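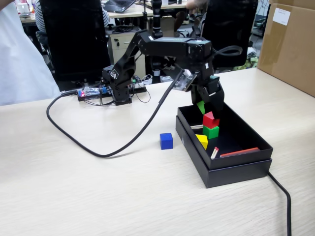

The Level at Pirnolgate

The gauge at Pirnolgate was read at six in the morning and six in the evening. The reader wrote the figure in the book, initialled it, and telephoned it to the office at Loverska. This had been the procedure for 52 years and the reader had done it for the last nineteen of them.

The gauge was an enamelled board bolted to the upstream face of the weir, marked in centimetres. Above 100 the lower sluice was opened. Below that figure it stayed shut. There was a second board on the far bank, installed after a dispute with the mill at Wistura, and the two were supposed to agree.

In July they began to differ. The near board read 87 and the far board read 83. The reader checked both again at noon, outside the schedule, and got the same result. A difference of one could be put down to wind. A difference of 4 could not.

Loverska asked whether the board had slipped. The reader went down the ladder with a spirit level and a torch and examined the bolts. They were rusted solid. The paint across the heads was unbroken. The far board was set in concrete and had not moved either. This was reported by telephone and then, on request, in writing.

The reply came after nine days. It said that water in a still pool was level, and that the readings should be taken again with more care.

They were taken again. The reader used a measuring rod, then a length of clear hose filled with water and carried across the footbridge. The hose gave a difference of 4. It was drained, refilled and carried back the other way, and gave it again. These results were entered in the remarks column, which was narrow, and continued on the back of the page.

By the end of the summer the slope could be seen from the bridge in calm weather, if one knew where to stand. Leaves that fell in mid-channel drifted to the far bank and stayed there. The ferryman from Esteban, who came up twice a month for diesel, remarked that his boat no longer needed tying on that side.

Loverska sent a form. It had one box for the level at Pirnolgate, and a note that entries with two figures would be returned.

The reader kept the form on the desk for an evening. The walk to the far board and back was roughly 900 paces, and it was raining. At six the near board read 91. The reader crossed the bridge, read the other, wrote both figures in the one box, small, with a stroke between them, and rang the office.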